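Notes pour l'exposé – Apprendre la force de contact à partir de la seule caméra de poignet

Séminaire interne, session de novembre. Intervenante : Benedetta Mancuso. 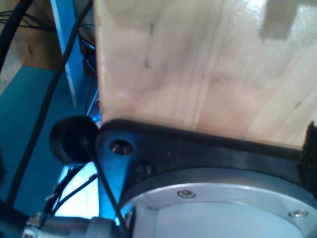
Vue rapprochée du poignet : bloc de bois clair sur la platine noire, flasque métallique en dessous, câbles à gauche.

Diapo 1 – Ouverture

Dire bonjour, rappeler que les questions courtes sont bienvenues pendant l'exposé, les longues à la fin.

Le sujet tient en une phrase : estimer l'effort au contact à partir des images du poignet, sans capteur de force dans la boucle au moment de l'exécution. Le capteur sert à l'entraînement, pour les étiquettes, et on le retire ensuite.

Laisser la photo à l'écran. Montrer la platine et ses vis, puis le flasque. Tout ce qui est vissé là compte dans la masse embarquée, et la masse embarquée compte dans l'étiquette. J'y reviens à la diapo 4.

Diapo 2 – Pourquoi la caméra

Les capteurs six axes donnent une bonne mesure, mais ils dérivent, il faut refaire le zéro, et ils allongent le poignet. Sur la cellule Trandoris nous perdions de la course utile dans le fond du bac.

La caméra est déjà montée pour la saisie. On a donc les images gratuitement. La question est de savoir si elles contiennent assez d'information.

Quand l'outil appuie sur une surface, les parties souples se déforment un peu, la pièce bouge un peu, les reflets se déplacent. À l'œil on ne voit presque rien sur une image isolée. Sur une courte séquence, un réseau s'en sort.

Travaux antérieurs : passer vite. Deux familles, celle qui instrumente le doigt (peau optique, gel marqué) et celle qui regarde de l'extérieur. Nous sommes dans la seconde, avec une caméra qui se déplace avec l'outil.

Diapo 3 – Collecte

2278 séquences de contact au total. 2000 pour l'entraînement, le reste pour le test. Préciser que la coupure se fait par pièce et non par séquence : aucune pièce du test n'a été vue à l'entraînement. La première version du travail coupait par séquence et les chiffres étaient bien meilleurs, pour de mauvaises raisons.

Quatre familles de gestes :
appui normal à la surface ;
glissement sous charge ;
insertion avec jeu ;
appui sur une arête.

Le robot exécute une trajectoire scriptée avec une perturbation aléatoire sur l'approche. Les séquences où le capteur sature sont écartées automatiquement par Iltix, notre outil de tri. Si on me demande le code d'Iltix : il sera déposé avec l'article, pas avant.

L'éclairage n'a pas été contrôlé. C'est volontaire. Les stores restaient comme ils étaient et les lampes de la cellule aussi.

Diapo 4 – Compensation de la masse embarquée

Diapo la plus longue, prévoir du temps.

Le capteur mesure l'effort de contact plus le poids de tout ce qui est monté en aval. Il faut soustraire le second pour étiqueter le premier. Avec un outil rigide, c'est une identification classique : on place le poignet dans plusieurs orientations, sans contact, et on résout pour la masse et le centre de gravité.

La difficulté vient des câbles. Ils tirent différemment selon l'orientation, et leur raideur change quand on refait le cheminement. Dans nos premiers essais, l'erreur résiduelle suivait l'angle du dernier axe de façon très nette. Montrer la courbe, ne pas la commenter point par point.

Ce que nous faisons maintenant :
identification à vide au début de chaque bloc de collecte ;
petit terme correctif appris, fonction de l'orientation seule ;
nouvelle identification dès que quelqu'un touche au câblage.

La dernière règle paraît évidente. Elle nous a coûté une semaine de données – le dire, les gens du labo Sikora ont eu le même problème et apprécieront.

Diapo 5 – Modèle

Encodeur d'images partagé, agrégation temporelle légère, tête de régression sur trois composantes. Aucune nouveauté d'architecture, ne pas s'attarder.

Deux choix qui comptent. D'abord, l'entrée est la différence avec une image de référence prise juste avant le contact. Ensuite, la tête prédit aussi une incertitude, et le contrôleur ralentit quand elle monte.

Variante avec la pose articulaire en entrée : légère amélioration sur le test interne, dégradation nette quand on change de cellule. Nous l'avons abandonnée.

Diapo 6 – Résultats

Tableau principal. Lire seulement la ligne du haut et celle du bas.

L'appui normal est bien estimé. L'insertion est correcte. Le glissement est le point faible : la composante tangentielle est sous-estimée, surtout au démarrage du mouvement.

Essai en boucle fermée : 70 insertions sur la cellule Flullomard, jamais utilisée pour l'entraînement. Le contrôleur s'appuie sur l'estimation visuelle, le capteur est laissé en place comme témoin uniquement. Renvoyer au tableau pour le détail par pièce et préciser que les échecs viennent surtout de l'alignement initial.

Ne pas survendre. L'estimation suffit pour arrêter une descente ou suivre une surface. Elle ne suffit pas pour une consigne d'effort fine.

Diapo 7 – Limites

Une seule géométrie de montage de caméra. Si on la déplace, il faut réentraîner au moins la tête.

Les pièces très rigides sur un support très rigide ne donnent presque pas de signal visuel. L'incertitude monte bien dans ce cas, mais l'estimation elle-même n'est pas utilisable.

La latence n'a pas été optimisée.

Diapo 8 – Suite

Collecte de glissements supplémentaires, avec des vitesses de départ plus variées. Test d'un second montage de caméra. Comparaison directe avec un doigt instrumenté, si le prêt se confirme.

Questions probables

Pourquoi ne pas garder le capteur ? Encombrement et maintenance. Revenir à la diapo 2 si nécessaire.

Simulation ? Essayée pour le préentraînement, gain faible, les déformations simulées ne ressemblaient pas assez aux vraies.

Et si l'éclairage change pendant le contact ? L'image de référence devient fausse et l'incertitude augmente. Nous avons quelques séquences de ce type dans le test, diapo de secours B.

Remercier l'équipe de la cellule et afficher l'adresse du dépôt.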